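Pacing the middle distances: notes for week four

These are the notes to go with the session on race pacing. I've typed them up from what I said on the track plus a few bits I forgot to say, so forgive the rambling. If you missed it, read these first and then look at your own splits from the Nosden meeting.

We started with the 400. Most of you run it as a sprint that goes wrong, and I did too for years! The trouble is that your legs feel wonderful down the back straight, so you use everything there and come off the final bend with nothing left. What I'd like you to try is getting up to speed hard over the first 50 or so strides, then relaxing the shoulders and jaw while keeping the same rhythm. You won't slow down nearly as much as you fear. Knut Steinbach calls this "floating", which I've always thought sounds a bit grand, but it's a good word and you'll hear other coaches use it.

Everybody slows down in the last part of a 400. The person who looks as if they're flying past you at the end is usually just slowing down less than you are. I find that very comforting in lane six.

Then we moved up to the 1000, an odd distance (two and a half laps, and you start on the far side from where you finish, so do check where your line is). You don't get to race it often, but I love it for teaching. It's too long to bluff and too short to sit and wait.

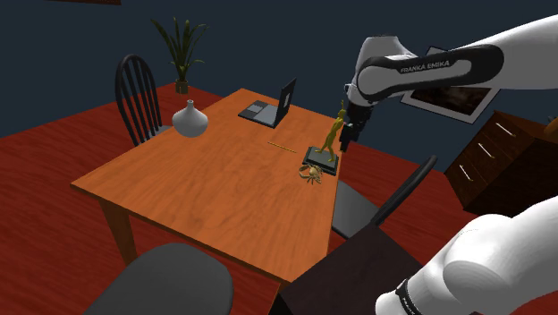

My usual advice for it is to split it into a settled first lap, a working second lap and whatever you can manage over the final half. The second lap is where it gets lost. You've stopped being excited, you can't hear the bell yet, and your mind wanders off. Yanti Subramaniam ran a lovely one at Susov in March and if you look at her laps, the second is barely slower than the first. She told me she picked a runner's back and refused to let it get any further away. That's the whole tactic, really, and it works at every level I've coached.

A word about running wide. If you spend a bend in lane two you cover extra ground, and you'll feel it later on. Sometimes it's worth it, say if you're boxed in and the pace is about to change. Mostly it isn't. Tuck in, stay patient, and make your moves on the straights.

Session for the week

Warm up as normal, with drills and a few easy strides.
4 x 200 at your target 400 pace, walking back between each.
Full rest, proper rest, drink something.
3 x 300 at your target 1000 pace, 30 seconds standing between them. The last one should feel hard but tidy.
Jog down until you can chat again.

Please don't race each other in the 200s. I know who you are. The point is hitting the same time on every one, and if your first is your fastest then you've done it too quickly.

For next time, write down your splits from your last race and mark the spot where you first thought about slowing down. Bring that along on Sunday. If you were in the Saha group, your times are on the sheet under bib number order (459 is the last one on it), and anybody who ran for Flelline should ask their team manager for a copy.

Spikes next week, please, and a spare top.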